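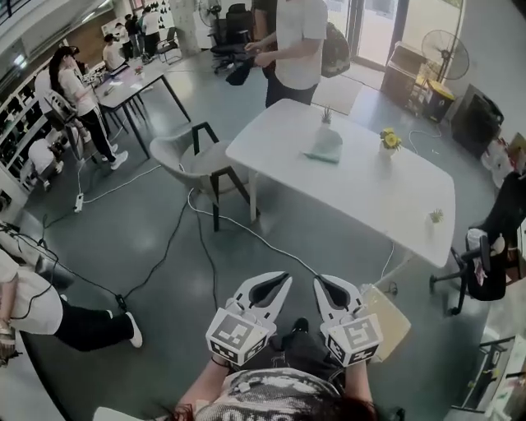
How I set up (and actually clean!) a big white table with a few plants on it

I love a white table. I also wipe a white table more than any other piece of furniture I've ever lived with, because it shows every crumb, every coffee ring and every speck of potting soil. After two years of sharing one with a whole room of people, I have a routine that takes me less than ten minutes, and I get asked for it enough that I'm finally typing it up.

What you need

A soft cloth you can fold. I like a green or gray-green one, it hides stains and looks nice left out.
A small bowl of warm water with a drop of dish soap.
A dry towel.
Two or three little plants, something spiky or a succulent plus one thing with flowers.

Step 1. Clear everything to one end

Plants, vase, mugs, the lot. I used to lift each pot and wipe under it, and all I did was drag dirt around in circles. Now it all goes down to one end, I clean the free part, then I slide everything over and do the rest.

Step 2. Wipe the long way

Fold the cloth in half, then in half again, so you get a fresh side each time one gets grubby. Dip, wring it out hard and go in long strips from the far end toward you. Overlap a little. For coffee rings, lay the damp cloth on top and go do something else for a bit – scrubbing just makes you tired.

Step 3. Dry it right away

Streaks! If there's daylight coming in from a door or window, you'll see every single one. Crouch down and look across the top from the side and you'll catch the spots you missed.

Step 4. Put the plants back, but fewer than you think

My friend Karlijn Dewulf talked me into this one. I had seven pots on there at one point and there was no room left for elbows. Keep them small, keep them in white pots or a plain vase, and don't line them up like soldiers. I put the spiky green one by the cloth and let the yellow flowers have their own spot. The folded cloth stays out on the table next to them, so it's right there for the next spill.
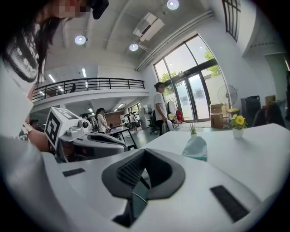

Keeping it nice

I do a quick wipe every day and the full routine once a week. Succulents get water maybe twice a month, less in January, and I always carry them to the sink for it. Fake flowers just need dusting – a dry paintbrush works great for getting in between the petals. If your table has thin legs like ours, give those a wipe too while you're down there checking for streaks, they collect a surprising amount of fluff near the floor.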